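4.2 Avaliação do kit Pernix de dois braços em tarefas de embalagem de fruta

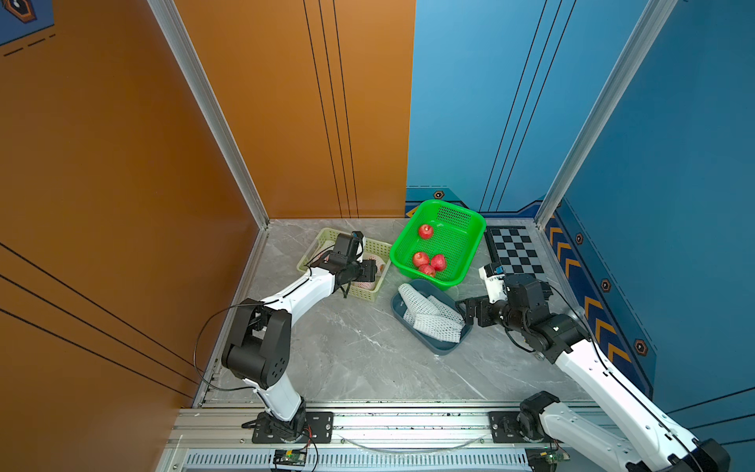 Pumton, fevereiro

Figura 3. Célula Pernix com a tarefa de fruta: cestos, tabuleiro com redes de espuma e padrão de calibração em xadrez.

O kit Pernix, comercializado pela Trondel, é fornecido com dois braços, calha de alumínio e painéis laterais. A montagem segue o manual do fabricante e demorou um dia de trabalho, incluindo a passagem dos cabos. Na configuração da Figura 3, os dois braços partilham a mesma calha; o esquerdo alcança o cesto verde-amarelado, com fruta já em rede, e o direito tem um pequeno módulo de câmara branco junto à garra. As maçãs vermelhas ficam no cesto verde ao fundo.

Foram registadas 1050 tentativas, das quais 958 terminaram sem intervenção do operador. As falhas concentraram-se na abertura da rede de espuma, que as garras de origem prendem com dificuldade quando as peças estão amontoadas. A calibração foi repetida a cada 425 tentativas, com desvios dentro da tolerância indicada pela Trondel. Cada repetição ocupou uns 10 minutos.

Para comparação, a mesma tarefa foi executada no kit Fülöp, de preço semelhante, cuja calha é vendida à parte. Os resultados constam da secção 4.3.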